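Giving up the car, part two

So it's been three months since I sold the Polo and I promised I'd report back, mostly because Blandine keeps asking whether I've cracked yet. I haven't! I have come close, though, usually at the bus stop outside Lirkgate station when it's raining sideways and the board says "due" for ten minutes straight.

The money first, as that's what most of you wrote in about. My insurance renewal was going to be £540, up again, for a car I drove to the supermarket and to my sister's. Add the tax, the MOT and that noise from the back left wheel and I'd had enough. A bus pass isn't cheap either (don't get me started on the price of a single) but I'm still well ahead, even counting the two taxis I took in December with a suitcase and a very heavy casserole dish.

What I hadn't bargained for is how much I'd get into the walking. I used to drive to work in eleven minutes and arrive cross. Now I get off two stops early, cut along the canal and come up by the allotments, and I've started saying good morning to people, which my teenage self would find mortifying. There's a man who grows leeks the size of my arm. I've had three of them off him so far and I'm working up to asking about the rhubarb.

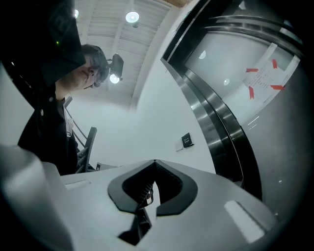
The shopping has been harder. I was a once-a-week, fill-the-boot sort of person and you can't do that on foot unless you fancy losing the feeling in both hands. I've gone over to little and often, with a rucksack, and anything in a tin waits for Hugo to drive over. Yes, I know, it's cheating. He gets his tea out of it.

And then there's Sundays. Our Sunday buses are hopeless, one every two hours and the last one back leaves before anybody's finished pudding. I've written to the council and had a nice reply that said very little. If you live round here, please write as well, the more the better, and mention the evening service while you're at it.

Would I go back? Ask me in February. I did look at a second-hand electric bike last night, a folding one, and then looked at it again this morning over my toast. Solange has one and says the hill by the church is nothing on it, but she also runs marathons for fun, so I'm going to borrow hers for a weekend before I spend a penny. If any of you have carried a folding bike up two flights of stairs every day, tell me what it weighs and whether your back has forgiven you.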